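Pitach is a small robot arm for tabletop work, built in the shared workshop of Grinlow. It was started in February as a project of workshop members who wanted an arm that can pick up light objects and put them in another place. The name is used for the arm and also for the software that moves it.

Design

The arm hangs over the table and reaches downward. It ends in a gripper with two fingers, fixed to a wide flat plate. The cables run outside the arm, which makes them easy to change but asks for some care when the wrist turns. The first version of the gripper had a weight of 210 grams. The control program, called Srithong, is kept short on purpose – it has 908 lines – and the members can read all of it in one evening.

Each finger is mounted separately, so a broken one can be replaced without opening the gripper. The builders tried several shapes before they kept the present ones.
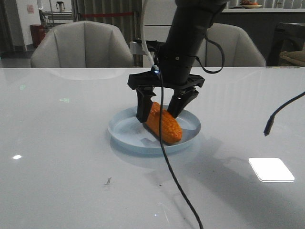

The gripper of Pitach over a toy corn cob in a pale blue plate.

Use

Pitach is used mostly for practice with toy food and light dishes. A typical task is to take a toy from a plate and set it down on the table. Toys with a rough surface are considered easier than smooth ones. Shiny tabletops are more difficult, as reflections of the lamps can disturb the object detection. In the workshop log, 176 attempts are recorded for the first version, and one session can last up to 2 hours.

Related builds

A second arm following the same plans was made at home in Jornthorpe. It is shorter and has a different wrist, but it runs the same program. Changes made there are later copied to the Grinlow arm – mainly corrections to the speed of closing. The plans for both arms are kept in the workshop library.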